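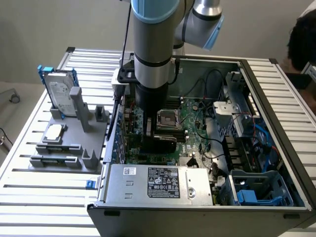
An arm with its gripper down inside a desktop tower, Kudow refurbishing shop, Cusberg.

Robot line halted in Cusberg after arms press too hard on circuit boards

CUSBERG - Computer refurbisher Kudow has stopped its robot line after finding cracked motherboards in machines that had already been passed for resale. No injuries. The line went down shortly after 6 a.m. and was still down when we called back this afternoon.

The company says 18 boards were damaged. All of them had hairline cracks close to the processor socket, and most of the machines still started up normally, so they got through the first check. A tester on the early shift caught it when two towers in a row froze under load and a third would not start at all.

Kudow has pulled 271 refurbished towers from its warehouse in Skilby and will open every one. None had reached customers, according to the company. Buyers waiting on orders have been told to expect a delay, no date given.

The arms take parts out of used desktops and put tested ones back in. Processors, memory, drives, cards. It is fiddly work with very little room to move, and the amount of force the gripper is allowed to use is set separately for each job. That setting is where the trouble was.

A control update went in overnight last month, supplied by Kodikara, which looks after the software on the line. Kudow says the update put the downward force limit back to the factory value, well over what the shop had been using. Nothing on the operator screen showed the change. The arms carried on, no alarms, cycle times looked fine.

Kodikara confirmed in a short statement that "a site setting was not carried over" and said a fix is being tested. It would not say if other customers have the same version. We asked twice.

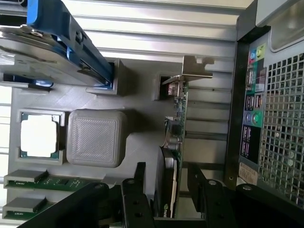 Staff on the floor had noticed something, as it happens. A shift note from earlier in the month mentions a "crunch" during memory seating, and the arm was checked for a loose bolt. None found, and the note was closed the same day. Kudow says that should of gone further and it will change how such notes are handled.

There is also a safety question. The same update reset the limit that makes an arm stop when it meets something it did not expect - a hand, for instance. Workers do reach into the cells to clear dropped screws, though the rule is to hit the stop button first. The company says it has no report of anyone being struck or pinched. The state workplace safety office has been notified and an inspector is due on site.

For now the work is being done by hand at the benches. The shop normally turns out 1000 machines a month with the robots running and managers admit they wont get close to that in December. Temporary staff may be brought in from Skilby.

Before the arms go back on, Kudow wants the force limit locked so an update can't overwrite it, plus a test press on a load cell at the start of each shift. The first arm could be back within days if the fix holds up. The others later.

Kodikara engineers were on site at noon. More when we have it.

Contact the newsroom | Corrections | Copyright Cusberg local news desk, all rights reserved | Back to top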